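Parts bins at Brevmont: how we sort now

The bench at Brevmont has been set out again for small electrical parts, and anyone picking for the Plokby or Barasa jobs should work from the new layout. It replaces the shelf boxes, which had got mixed up over the winter.

Each sort of part has its own orange bin. Solenoids stay together, boards stay together, and harnesses are kept apart by wire colour. Parts go in loose and in a single layer - no stacking, and no bags left in the bins. Boards should lie flat. 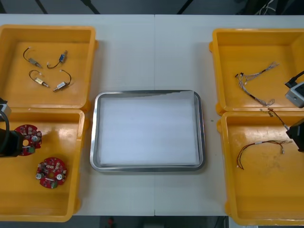

Bins and steel tray on the white tabletop, with solenoids and the red circuit boards on the left.
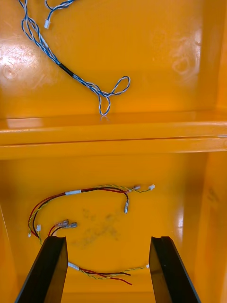 Blue-and-white harness in the upper compartment, the red, black and yellow-green one in the lower.

Picking and putting back

Take parts for one job at a time and put them in the steel tray. Check connectors before you carry the tray away. If a crimp terminal is bent, put the harness in the rework box by the door and write the fault on the slip.

Keep a finger on the solenoid plungers when you lift them, and don't carry them by the leads. Anything left in the tray at the end of a shift goes back to its own bin.

The Skonora stock count came to 3,158 pieces. Those parts will move across in 5 lots, starting in February - labels for the first lot are already printed.

Contact the newsletter desk | © Brevmont Workshops | Back to top

We use cookies to remember your newsletter settings. Accept | Manage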